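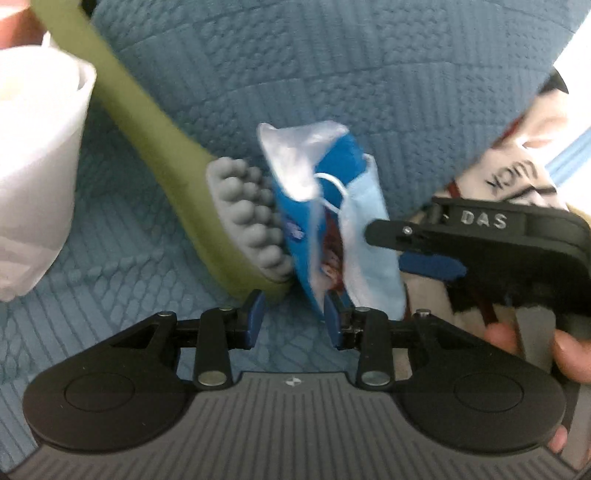
On the bed: the olive green tool with the grey knobs, and the blue package.

The guest room at Torvik, before the summer

My name is Wenche Rustad and I keep this small page for the family and for the people who borrow the house in Torvik. Every April we go through the guest room, because in the winter it becomes a place where things are put and forgotten. This year I was there with Njål Vik, and we used two evenings on it. I have written something under each part, so that those who come in the summer can find what they need, and so that those who have left things with us can tell me what they want to do with them.

The bed and the bedspread

The bedspread is the blue-teal one, and I have received several questions about it, so I will say a little more. It is quilted in patches. In one place the stitches make straight ribs, in another place they make small bumps like pebbles, and then there is a pattern like the scales of a fish. Long curved seams go across it. My aunt bought it many years ago and she could never tell us the name of the maker.

Please do not put it in the machine at a high temperature. I wash it at 30 degrees, alone, and hang it over two lines so that the weight is shared. It takes a full day to dry if there is wind, and longer if there is not. In the summer you can fold it and lay it on the chair at night, for it is rather warm to sleep under.

We used the bed as a sorting table. It is the only surface in the room that is large enough, and you do not have to bend down so much.

The green tool

The handle is long and smooth, and at the other end it becomes wide like a paddle, with a light grey pad of rounded knobs. Njål believes it is for massage. I believe it is for washing the back. We did not agree, and it has now a place on the hook behind the door until the owner writes to me. If it is yours, I would also like to know which of us is right.

The blue package

This one goes to the bathroom shelf together with the other small supplies. I ask all guests to look on that shelf first before they buy anything new in the shop, as we had much more of everything than we needed. What you open, you may finish. What you bring yourself, please take home again.

The drawers

The top drawer is empty and is for guests. In the second drawer there are pillow cases and sheets, and the sheets for the narrow bed have a knot of red thread in one corner. In the bottom drawer are wool blankets. They smell of cedar, which I like, but Sverre Solheim does not, and he has asked me to mention that they should hang outside for an hour before use. I have now mentioned it.

The lower drawer still goes hard to the left side. Pull with both hands and do not lift.

The toys

The toys lived in a paper sack under the bed, and the sack had become soft in the bottom. They have moved to a box with a lid, which stands by the window. Small children can open the lid without help. We took away the puzzles where pieces were missing, and also a drum, about which I will not say more.

The panda stays, of course. Maj-Britt Haugland's youngest grandchild has talked about him since the last visit. He is black and white plush with a big round head and small black ears. The floor is the glossy grey-green one that you all know. It is slippery with socks on, so please remember slippers for the children.

The panda.

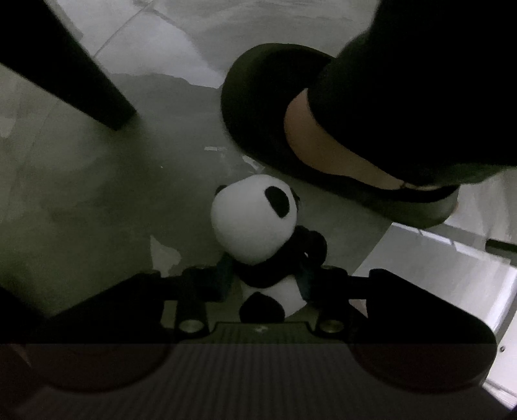
What is left to do

The curtain rail must be fastened again on the right side. Lucian Chiriac has promised to look at it when he comes for the boat, and he brings his own drill. Until then, pull the curtain slowly.

The lamp by the bed needs a new bulb with the small socket. I forgot to buy it both times I was in the shop.

There is one bag of clothes in the hall, marked with the word "ask". It contains mostly rain trousers and a grey jumper with a zip. If you have not asked for something in the bag before the end of June, I take it to the second-hand shop by the ferry.

The key hangs in the same place as before. Those who want to stay in the room in the summer can write to me in the usual way, and tell me also how many pillows you would like to have.

Wenche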